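Gallodell – lista de tareas de casa en texto plano

Léeme, versión de mayo de 2020

Empecé Gallodell porque en mi casa las tareas vivían en papelitos pegados a la nevera y se caían todos (¡todos!). Es un programita de terminal que lee un archivo de texto y te dice qué toca hoy. Sin cuentas, sin nube y sin avisos que te persigan por el pasillo.

Para instalarlo, descarga la carpeta, entra en ella y ejecuta gallodell iniciar. Te crea un archivo tareas.txt con 30 tareas de muestra: barrer debajo de las camas, descongelar, girar el colchón, esas cosas que a mí se me olvidan siempre. Borra las que no te sirvan. 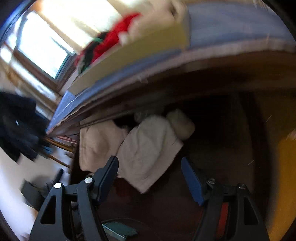 Cada línea lleva el nombre de la tarea, la habitación y cada cuántos días se repite. Si pones un 2 al final, la tarea se reparte entre dos personas por turnos – esto lo pedimos en casa a gritos. Los acentos y las eñes funcionan bien, salvo en terminales muy viejas.

Cosas que todavía fallan:
- Con más de 100 líneas el orden por habitación se vuelve loco.
- El cambio de hora de noviembre me duplicó una tarea y sigo sin saber por qué.
- Exportar a Pakura, mi otro programa de calendario, solo va en una dirección.

El tema de colores se llama Caldeira y se cambia en ajustes.txt. Si encuentras un error, mándame tu archivo de tareas junto con el mensaje, que sin él no puedo reproducir nada.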